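The Plurevton Home Letter, July issue
Machines and chores

Can it clean the bathroom yet?

Every few months a reader writes to us with the same question, in different words. The washing machine was invented long ago, the dishwasher also, so when comes the machine for the rest? We promised in spring that we would look at this room by room. The kitchen was in the last issue. This time we take the bathroom, which got the most votes from you, and I think I understand why.

Let me begin with what can be bought. Robot vacuums are good now. I have used one for two years, and it handles the hall and the bedroom without my help, except for socks. Some models also mop. In the bathroom mine stops at the bath mat, turns, and tries again from the other side. It cleans perhaps the middle of the floor. Behind the toilet, where the dirt is, it does not fit.

For the toilet itself there are small devices that release cleaner into the bowl, and there are toilets with a self-cleaning program. The one I saw in the Kirkham showroom costs 799 dollars without installation. It rinses the bowl well. It does not wipe the seat, the hinges, the lid or the outside, and if you have ever cleaned a toilet you know that these parts take most of the time.

What we all want is a machine with a hand. It should lift the lid, take a cloth, wipe, put the cloth away and not use the same cloth on the sink. For a person this is a boring job of a few minutes. For a machine it is a long chain of small problems. The lid is smooth and falls down if it is not pushed far enough. The cloth changes its shape each time it is picked up. The porcelain is shiny, and shiny surfaces are difficult for cameras. And there is almost no space, because bathrooms were built for one person who can bend.
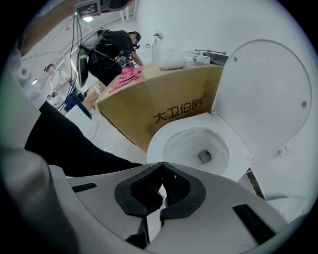
Lid up, bowl open: a toilet as a two-finger gripper meets it.

One way to teach these movements is to let people do them first, with a gripper in the hand in place of their own fingers, and to record the work. A program then learns from the recordings. I tried something similar at an open day of Flullenus, on a practice toilet in a workshop. My task was only to close the lid softly. With my hand I would not think about it. With the gripper I needed 43 seconds the first time, and I dropped the lid twice. After some tries I was better, but my respect for the machine has grown a lot.

So, is it ready? For your home, no. The Abbasi cleaning company, which looks after offices in our town, told us that it uses machines for the long corridors and still sends people into every restroom. They plan 60 minutes for one floor of restrooms and do not expect this number to change soon.

My own advice is modest. If you have money to spend, buy the vacuum, and choose a low one. Keep the brush. A wall-hung toilet makes the floor easier for you and also for the robot - this is worth remembering if you renovate anyway.

In the next issue we go to the laundry room. If you own a folding machine of any kind and it really folds, please write to us before the end of the month.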